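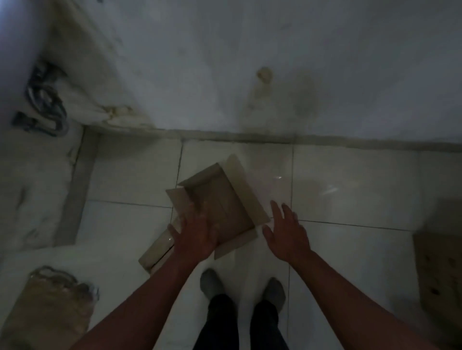
Features > Packing and Freight > Interviews

Most carton failures in small-order dispatch begin before any tape is applied, according to Heledd Gape, who has spent eleven years specifying corrugated packaging and now runs the packing standards desk at Prindley, a fulfilment contractor in Melbourne's west. Her subject is the shallow single-wall carton, the format that carries most of the homewares, textiles and rolled goods sold online by small Australian businesses. A large share of those businesses pack at home, at floor level, with an open carton on the tiles, one hand braced against its near side and a plastic-wrapped bundle lying next to it. Gape has no objection to the floor as a work surface. Her objections concern the order in which things are done on it.

“People put the goods in first and think about the box second,” she said. “The box is a structure. It has a load path. If you haven't looked at the empty box, you don't know what you're loading.”

We met at the Prindley site in a meeting room that doubles as a sample store. Flat cartons were stacked along one wall by board grade, and Gape pulled several out during the conversation to demonstrate a point, then returned each to its correct stack.

Her first check on any carton is the base. She opens the top flaps fully, looks straight down and reads the creases. A factory score is straight and parallel to a wall, and the fluting on both sides of it is intact. A crease from handling tends to wander and often stops short of the wall. “A score line is designed in. A handling crease is damage. They can look similar under poor light, so use your thumb. On a score the board is compressed evenly. On a damage crease you'll feel a soft patch on one side.”

A soft patch on a top flap is tolerable. On the base she rejects the carton for anything heavier than clothing. On a vertical corner she rejects it outright, as the corners carry most of the stacking load. Her rule of thumb is that a corner which has been crushed and pushed back into shape should be treated as absent.

The second check is for square. Cartons erected by hand on an uneven or slippery surface commonly end up as a slight parallelogram, and once the base tape is on, the error is locked in. Gape holds one side steady with a flat palm, keeps the other hand free, and presses the opposite corner until adjacent walls meet at a right angle. Ceramic tiles are useful in this respect. The grout lines give a reference for square at no cost, provided the tiler was competent.

“I've told people to line the box up with the grout,” she said. “They laugh, and then they do it. It takes four seconds.”

Tiles have a disadvantage too. Board slides on a glazed surface, particularly when dusty, and a carton that moves while being taped will take the tape at an angle. She recommends a rubber-backed bath mat or an offcut of carpet underlay. Prindley's own benches are faced with ribbed matting for the same purpose.

Rolled goods occupy a good part of her working week. A roll in clear plastic film is a difficult item to pack well: it is smooth, it is dense for its size, and it presents a single line of contact to whatever it rests on. Placed loose in a shallow carton it will travel from end to end and strike the short walls with each change of direction.

“A rolled item in film behaves like a hammer in there,” Gape said. “The film has very low friction against kraft liner. You put it in, you close it up, it feels snug. Then the van brakes.”

Her preferred method is to lay the roll on the diagonal only where it will touch two opposite corners, and otherwise to lay it parallel to the long wall and block both ends. Crumpled kraft paper is adequate if it is compressed firmly by hand before the lid is closed. Air pillows she considers unsuitable for rolls. They burst under a point load and they migrate. For repeat orders she favours a folded corrugated end block, cut from scrap board, with the flutes running in the direction of travel.

She was firm on the question of film. Glossy wrap protects against moisture and scuffing and does nothing for impact. It should be tight, with the tail of the film tucked or taped so that it cannot catch on a flap. If the roll has a soft core, a cardboard tube or a pair of end discs should go in before the wrap.

Jitendra Lodhi, Prindley's test technician, joined us for part of the interview. He runs the drop and vibration rigs, and in the twelve months to June his bench put 286 cartons of the shallow format through a standard drop sequence. Of those, 37 opened at a seam. Lodhi attributes most of the openings to tape applied over dust or to tape that was too short.

“The tape has to come down the end wall,” he said. “We want 80 millimetres each side. People stop at the edge because it looks finished. The edge is where it lets go.”

He also noted a pattern with flaps. Where the flaps had been bent back past horizontal, usually to keep them out of the way while loading, the score had cracked on the outer liner. The flap then closed easily enough but offered little resistance to being pushed in. Lodhi's advice is to let the flaps stand where they fall, or to hold them out with a bulldog clip, and never to fold one flat against the outside wall.

Gape agreed, with a qualification. “If you've got one flap standing up and one lying out, that's normal. Board has memory. It depends how it was stored. What you don't want is to force them all to match.”

Storage was the next topic. Flat cartons kept in a garage or on a laundry floor take up moisture from the slab, and damp board loses a substantial part of its stacking strength before it looks or feels any different. She advises a pallet, a shelf, or at minimum two lengths of timber underneath. Cartons should lie flat. Stored on edge, they bow, and a bowed blank will not erect square.

On reuse, her position is more permissive than that of many in the trade. A sound carton can make a second trip, and sometimes a third, if the old labels are removed and the base is retaped in full. Prindley reissues around one carton in six from its returns stream. The software that tracks them, Zamorell, assigns each carton a grade at inspection. Gape regards the grading as useful and the interface as poor.

The contractor currently holds 4,000 flat blanks in the shallow size, bought from the board mill Thorlacius after a change of supplier earlier in the year. The new board has a slightly heavier outer liner. Gape would have preferred a heavier inner. “The outer liner is what the customer sees. The inner liner is what the product hits. Purchasing and I have had that discussion.”

Asked about posture, she was brief. Floor packing is acceptable for a handful of orders. Beyond that, the bending becomes the limiting factor, and tired packers shorten their tape. A bench at hip height is the usual remedy. She also asks home packers to wear closed shoes when using a blade, having seen a dropped box cutter land point first – it missed – beside a colleague's foot.

Her last remark concerned void fill, and was made while she was looking for a sample of honeycomb paper that had been filed under the wrong grade. “Close the lid, pick it up, tip it each way. If you can hear it, open it again.”

The sample was on the bottom shelf, behind the double-wall.

Related articles
Reading a box maker's certificate, with Madhu Joshi
Water-activated tape: bench notes from Tzu-hsuan Man
Edge crush and burst strength compared
Hemant Tomar on pallet patterns for mixed cartons
Flemlow paper dispenser: long-term review

Contact the editors | © May 2024 | Back to top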